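Can a Machine Do It Yet? Soft Packages on the Counter and the Packing Bench

Household and workshop tips, September 2021

Readers of this page keep asking which chores can be handed to a machine and which still need a person. Floors have been answered for years. A flat, dry floor is a job a small machine does well enough, provided the cords are picked up first. The counter and the packing bench are harder, and the hardest common item on either one is a soft package: a bag of tissue refills, a sack of rice, a pouch of snacks, a polybag with a shirt in it.

I pack small orders two days a week at a shop in Ukley and do my own kitchen the rest of the time, so I look at the question from both ends. The notes below cover what to expect from a gripping machine, and how to set up a counter or bench so that either a machine or a tired person makes fewer mistakes.

Why a bag is harder than a mug

A mug has one shape. Its handle is in one place, it stands up by itself, and it weighs nearly the same from one moment to the next apart from what is in it. Two hard fingers closed on it at a known width will hold it. If they miss by a little, the mug usually slides into line.

A bag changes shape when touched. The contents shift to one end, the film folds over, and the part that looked like a good place to hold turns out to be air. The film is also slick and often clear or shiny, and a sensor that works by light gets a poor reading from it. A person corrects for all of this by feel, without thinking. A machine has to be shown many times, and then it has to be shown again with a different bag.

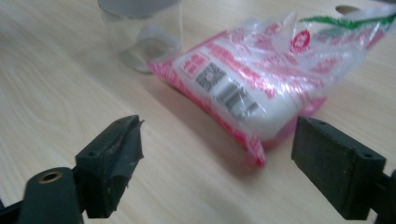

Spacing matters as much as grip. Two fingers need room on both sides of the thing they are closing on, and if a tall container stands tight against the bag, one finger has nowhere to go. The same is true of a hand in an oven mitt. A gap the width of a palm on each side of every item is a fair rule for any counter where things are picked up and put down all day.

Setting up the surface

1. Use a plain, pale, matte surface if you have a choice. Glare is the most common trouble I see. A lamp directly overhead puts a white patch on a smooth tabletop, and a clear bag lying in that patch loses its outline. Move the lamp to one side or hang a sheet of tracing paper under it.

2. Keep clear containers off the work area. They are hard for a camera to find and easy for an elbow to find.

3. Clear cords from the floor on the side where you stand. Tape down what has to stay.

4. Put heavy items at the back and soft items at the front. Reaching over a bag is easy; reaching over a full jar is how the jar gets knocked down.

5. Mark positions. A strip of masking tape where the mug goes and another where the bag goes will cut out a lot of searching. On a shared bench, number the stations on the floor.

Where to take hold of a bag

The best grip is on the contents, a little above the middle, with the fingers square to the long side. The next best is a gathered neck of film, the way one carries a bread bag. The worst is a single flap or a seam end. It will hold for a short lift and then swing, and a swinging bag lands where it likes.

For a machine the gathered neck has one good point: once the film is bunched, it is thick enough that the exact width no longer matters much. The drawback is that the bag hangs at an angle nobody chose. If it has to be set down upright, plan on a second hand, human or otherwise.

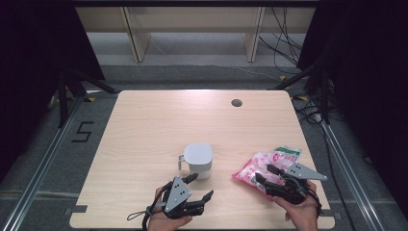 A lidded mug and a pink-and-white bag, with a gripper in each hand.

Two grippers do more than one, but they also double the ways to go wrong. The usual division is that one holds and the other moves. For tearing a bag open, both have to pull at the same time with matched force, and I would not hand that over yet. Cut bags open with scissors ahead of time, across the full width, and fold the edge back once so it stays open.

Sofia Mitsotakis-Vlachou runs the packing room at Alexiou, where they sort returned goods, and she let me see her July log. She had a rented arm with two-finger jaws working one bench for part of the month, on soft goods only. Out of 184 polybags, it placed 149 in the right bin on the first try. The rest were dropped, picked up two at a time, or left on the bench. A new hire does better than that by lunch on the first day. The arm did not slow down in the afternoon, though, and her people do. She has kept it for boxed goods, where it hardly misses, and has sent the bags back to the hand bench.

My reading of her log is that most of the misses came from bags lying on top of one another. Spread them out in a single layer and the job gets easier for anyone.

Care of gripping surfaces

This applies to reachers, tongs and clamps as much as to powered jaws. Bare hard plastic slides on film. A strip of rubber or cloth tape on the inner face is the ordinary cure. It also wears from the edge inward, and a lifted edge will catch the film and drag the bag out of line. Check the strip each week. Replace it when the edge frays, and don't patch over the old piece, as the extra thickness throws off the closing width.
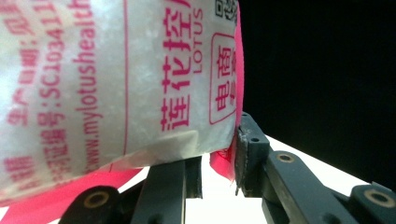

Iraklis Karagiannis

Wipe the pads with a damp cloth and let them dry before use. Dust cuts the grip more than people expect, and flour is worse. Avoid oil anywhere near the pads. Where a joint has a metal insert, brush out the grit and leave it dry unless the maker's sheet says otherwise.

Check closing force with a bag you don't mind losing. Close on it, lift it a hand's height, wait while you count slowly to five, and set it down. If the film has stretched white at the pads, back the force off. If the bag has crept downward, look at the pads before adding force. Clean pads at low force beat dirty pads at high force nearly every time.

Labels and print

If a bag has to be read as well as moved, such as for a date or a code, read it before picking it up. Once the film is squeezed, the print curves away and part of it goes into a fold. Lay the bag flat, smooth it with the side of the hand, read or scan it, and then lift. At the shop we put our own sticker on the flattest face and ignore whatever the maker printed. At home a grease pencil on the jar you empty the bag into does the same work.

Lettering that runs sideways on the package slows people down too. Turn the bag to suit the reader when you shelve it, even if it stands less neatly.

What I would hand over today, and what I would not

Boxes, cans and lidded mugs of one size, moved from a known spot to a known spot: yes, if you have enough of them to pay for the setup. In a home kitchen you do not.

Bags in a single layer, going into a wide bin: on a good day, with a person close by.

Bags that must be opened, poured, resealed or stood up in a row: no. Same answer for anything in a full cupboard.

Folding a used bag flat for storage: no, and I have not seen a convincing attempt. Press the air out from the closed end, fold in thirds, and hold it with a clothespin.

Wiping the counter afterward is closer than I thought it would be a few years back. A flat arm with a cloth can cover an empty surface. It still needs someone to empty the surface.

A note on cost

Readers in Orport and Dririsholm have written to ask whether a small arm is worth buying for a home workshop. For holding a part while glue sets, a bench clamp is cheaper and holds harder. For fetching, a rolling cart does more. If you want to learn how these machines work, that is a different reason and a sound one; start with blocks and boxes, and leave bags for later. Budget for spare pads and tape from the beginning, and bolt the base down. A clamped base creeps, and every position you taught it creeps along with it.

Next month: drawer slides, and what to do about the one that always sticks in damp weather.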